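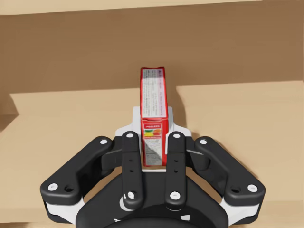 Decanting dry goods vs. leaving them in the box
Pantry & Storage > General

maplecourt77
We moved to Clambridge in September and the new kitchen has one narrow pantry cupboard, 20 inches deep. I'm trying to decide whether to move cereal, crackers, rice and pasta into containers or just stand the boxes up like I always have. My sister did the whole container thing and likes it. I looked at a set of the Nemden ones and the price made me put them back. Is it worth it for two adults and a kid?

dunlap_r
For rice and flour, yes. For cereal, no. We finish a box of cereal in four days and it doesn't have time to go stale. You'd be washing a container twice a week for nothing.

K. Bognár
I did it for everything and then undid half of it. What I missed was the panel on the side of the box. My son has a sesame allergy, and I read the ingredients every time we buy something, even brands we've had for years, because recipes change. Once the food is in a clear tub that information is in the recycling bin.

tinroof
You can cut the panel off and tape it to the tub. We do that.

K. Bognár
We did too, for a while. Then someone refills the tub from a new box and leaves the old panel on. Now you have a label that might be wrong, and I think that is worse than no label.

tinroof
That's a people problem. In our house the rule is no refill without a new label. Eight years, no mix-ups.

dunlap_r
Eight years that you know of.

tinroof
Fine. But the mice at our last place went through cardboard in one night. They never got into the jars. I'd take the jars.

Ilgın Demirtaş
Mice are a good reason, and so are pantry moths. If you have either one, use glass or hard plastic with a gasket and don't bother with the rest of this thread. If you don't, I would keep the boxes and buy clips for the inner bags. The bag is what keeps the food fresh. The box only keeps the bag from getting crushed.

Also, store tall boxes with the thin side facing out. You fit more of them across the shelf. The drawback is that the thin side is mostly small print, so I write the name on the top flap with a marker.

maplecourt77
No mice so far – the inspection report didn't mention any. How do you handle dates if you decant? Most of our boxes have the date on top.

tinroof
Masking tape on the bottom of the tub. Date from the package and the date you opened it.

grayson_lot9
Something I haven't seen mentioned is cooking directions. I moved a bag of bulgur from Bozkurt into a jar and then couldn't remember if it was the fine or the coarse. Took a guess and we had mush. Same with the buckwheat my mother-in-law brings from Lisuvska. I keep an index card in each jar now.

dunlap_r
A card inside with the food? I wouldn't. Tape it to the lid.

grayson_lot9
It's in a sandwich bag. Works for me.

K. Bognár
For what it's worth, here is where we ended up. Flour, sugar, rice and oats in tubs, with the bag folded up and put inside whole, label and all. Everything else stays in its box. The tubs don't seal any worse and the label always goes with the food.

maplecourt77
Putting the whole bag in the tub might be what I do. I have four old tubs already and can try it without buying anything. Does a five-pound flour bag fit in a square one?

K. Bognár
In mine, yes, if you fold the top over. Measure first – some of them taper toward the bottom.

tinroof
You lose a lot of space that way. Just saying.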